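Sollitz Releases Update to Two-Arm Planning Software

DURKDALE — Sollitz, the developer of motion-planning software for service robots, on Tuesday released version 2 of its household manipulation planner, which the company calls Warnora. The update changes how a robot with two arms decides when each hand may move, and it adds a set of inspection tools intended for engineers who test such robots in simulation.

The release follows a review that began in May and covered 2,777 simulated kitchen runs. According to a statement from the company, 106 of those runs ended in a planner timeout, a condition in which the software fails to produce a usable path for one or both arms within its time limit. Sollitz said the majority of the timeouts came from tasks in which one hand was required to hold or steady an item while the other reached for an appliance.

Under the earlier version, the planner treated the two arms as a single unit. A change in the goal of one arm caused the paths of both to be worked out again from the beginning. The new version gives each arm its own planner and places a shared scheduler over the pair. The scheduler keeps a record of the space each arm has reserved and the period for which it is reserved. An arm may begin to move as soon as its own path is clear, and it gives up its reservation when the movement is complete.

The company's kitchen test set places a plate of food and an appliance side by side on one counter, so that both hands must work within a short distance of each other. In one of the tasks, the left hand is at a piece of roasted chicken on a small plate and the right hand is beside the handle of an air fryer. 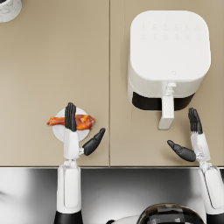 Torbjørn Holmgren questioned whether the separation of the two planners would hold up in tasks where both hands carry the same load. A tray or a large pot, he said, ties the arms together whether the software recognizes it or not, and a scheduler that hands out space to each arm in turn may spend more time settling disputes than the old planner spent on the full problem. He added that he would like to see the timeout figures broken down by task before drawing a conclusion.

Sollitz said in its statement that shared loads are handled by a separate mode. When both hands are assigned to the same item, the scheduler joins the two planners for the length of that step and releases them afterward. The company acknowledged that the joined mode offers no gain in speed over the earlier version and said that work on it will continue. A breakdown of timeouts by task is to be included in the technical notes that accompany the next maintenance release.

The update also revises the way the planner handles contact. In the previous version, any predicted contact between a finger and a surface was scored as a collision unless an engineer had listed the pair of objects in advance. Test teams reported that these lists grew long and were difficult to keep current. The new version attaches contact rules to the step being carried out. A step that calls for a grasp permits contact between the fingers and the item named in the step, and all other contact continues to be treated as a fault.

Handles are given their own set of rules. For each handle, the software now stores a direction of approach, a range of finger openings and a direction of pull. The planner checks all three before it commits to a reach. If the pull would bring the arm into space reserved by the other hand, the reach is held back and the scheduler is asked for a later opening. Sollitz said this check had previously been made only after the hand had closed, at which point few options remained.

A further group of changes concerns perception. The planner receives estimates of where items are and how certain the perception software is about each one. Version 2 carries that uncertainty forward into the path. An item whose position is poorly known is surrounded by a wider margin, and the margin is reduced as further camera views are received. Engineers may set an upper limit on the margin for each room, so that a crowded counter does not become impossible to plan in.

The company named pale items on pale surfaces as a continuing source of error. Items of this kind give the perception software few edges to work with, and the margins assigned to them are often larger than necessary. The test rooms make frequent use of such combinations for that purpose. Sollitz said it had chosen to leave the problem with the perception software and would not attempt to correct for it in the planner.

The inspection tools are offered as a separate download. They allow a recorded run to be stopped at any step and opened from several viewpoints, including camera positions set low and tilted, in which a part of the robot's own arm covers much of the view. The reserved space of each arm can be shown or hidden, and the margin assigned to each item can be read at the selected step. Two runs of the same task may be opened together and compared.

Each recorded run is stored with the room model, the robot model and the settings in force at the time. A run can therefore be repeated after a change in the software, with the same starting positions and the same random seed. The company said that repeat testing of this kind accounted for 1,846 of the runs in the review.

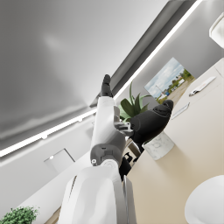

A robot hand and forearm in a simulated room, with a potted plant behind the fingers.

The tools were prepared with Vasić, a testing firm that has used the planner in its own work on household tasks. Vasić supplied the format in which runs are recorded and will maintain it as a public specification. Under the agreement between the two firms, files made by the tools may be read by other software without a license from either party.

Vasić said in a separate notice that it will move its own test sets to the new format in stages. Kitchen tasks will be converted first, followed by desk and laundry tasks. Files in the earlier format will remain readable during the change, although they will lack the record of reserved space and cannot be used with the comparison view.

Existing users of the planner may install the update without changing their task files. Contact lists written for the previous version will continue to be accepted and will take priority over the new step-based rules wherever the two disagree. Sollitz advised users to remove the lists one task at a time and to repeat their recorded runs after each removal. The advice applies in particular to tasks that involve drawers or hinged doors, where an old entry may permit contact that the new rules would refuse.

Users who have written their own scheduler extensions will need to rebuild them. The interface through which an extension requests space has been changed, and requests must now state an end time. An extension that does not supply one will be refused at startup, and a message in the log will identify it by name. The company has published a guide to the change on its support pages.

The update does not alter the controller that runs on the robot itself. Paths are delivered in the same form as before, and the limits on speed and joint force continue to be enforced by the controller without regard to what the planner requests. Sollitz said that any site intending to move from simulation to physical equipment should complete its usual acceptance tests with the new version before doing so.

Support for the previous version will continue on its current terms. Corrections for faults that affect safety will be issued for both versions, while improvements to planning time will be made only in the new one. Questions about the release may be sent to the Sollitz support desk in Durkdale, which will also accept recorded runs from users who encounter timeouts after installing the update.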